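The Clinic Should Not Depend on a Phone

Last July the health office in our district closed the walk-in desk at the Perrin clinic and moved all appointments to an app called Nakari. The letter said it would be faster for everyone. I believe the people who wrote it meant well. I also believe they did not ask many patients before they sent it.

I came to this country as an adult, and I learned English from textbooks. I can read a form if I have time. What I cannot do well is read a form while a small clock in the corner tells me that my session will end in 3 minutes. The first time I tried to book a blood pressure check for my mother, the session ended twice. The third time I chose the wrong clinic, and we would have needed two buses to get there.

My neighbor Lai-ching Chiu has the same problem for a different reason. Her English is better than mine, but her phone is old and the app does not open on it. She called the help line and was told to visit the website. The website told her to download the app. She went without her diabetes check for the whole summer, and she is a person who never missed one before.

When I wrote to the district, I received a polite answer with numbers in it. Most bookings are now completed without staff, and waiting on the telephone is shorter. I do not doubt this. But a person who gives up is not waiting on the telephone anymore, so she makes the numbers look better. A booking system should be judged also by who has stopped coming, and the answer I got did not mention them.

Some 200 of us signed a letter asking for the desk to be open again, two mornings a week. We did not ask to remove the app. My son uses it and likes it, and he should keep it. We ask only that a patient can still walk in, say her name to a human being, and leave with a date written on paper. 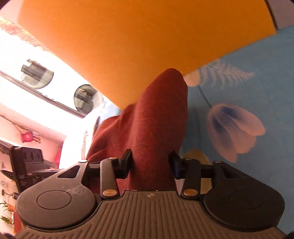 Fladow Neighborhood Health Club — Letters and Opinion

The district says a desk costs money, and of course it does. A missed check costs money too, only later and from another budget. Apinya Rattanakul, who worked at the old desk before it closed, told me that she often noticed a patient was unwell while she was looking for a free hour. She would call the nurse. An app does not look up from the screen and see that your lips are pale.

The district board meets again next month in the Bindska building, and residents may speak for 2 minutes each. I have written my text and I am practicing it aloud in the kitchen. If you also had trouble with a booking, please come and tell them, in whatever English you have.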